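Anness Ridge Rabbit Diary
1/6
So many of you have asked how our new girl is settling in, and I'm finally sitting down with my coffee to tell you! Her name is Skusano, she's a gray lop, and she came to us in May from the Ivlow shelter after 305 days of waiting there.
14 likes · 2 comments

2/6
She hid behind the couch for the first 3 days, poor thing, and I just lay on the rug and read my library book out loud to her - badly, I might add. On the fourth morning she came out and put her chin on my ankle, and of course I cried.
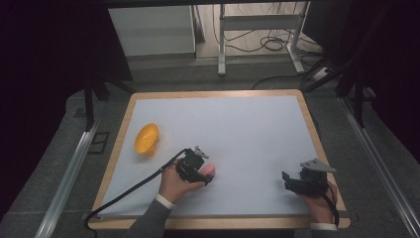

How long should you wait before picking up a new rabbit? Give it a couple of weeks at least, and let her come to you on the floor first, with a bit of cilantro if she likes it.
22 likes · 5 comments

3/6
Our old boy Arriaga is still not sure about her. They live in 2 pens side by side for now, and he thumps whenever she gets her hay before he does (I do try to be fair about it!).

4/6
Vet visit went well. Teeth are good, ears are clean, and she weighed in at 1306 grams, so she gets a little extra hay at bedtime and she's very pleased about it. 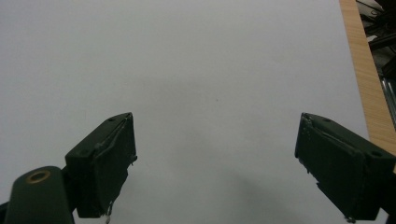 5/6 - WHAT SHE EATS
Timothy hay all day long, a small scoop of pellets at 7 a.m., and romaine or parsley in the evening. She will not touch kale. I've tried it torn up, whole, and hidden under the parsley, and she throws it out of the dish every time.

6/6
Next up is swapping their blankets so they get used to each other's smell. I'll post again once we've tried it - thank you all for the kind messages!
31 likes · 9 comments · 3 shares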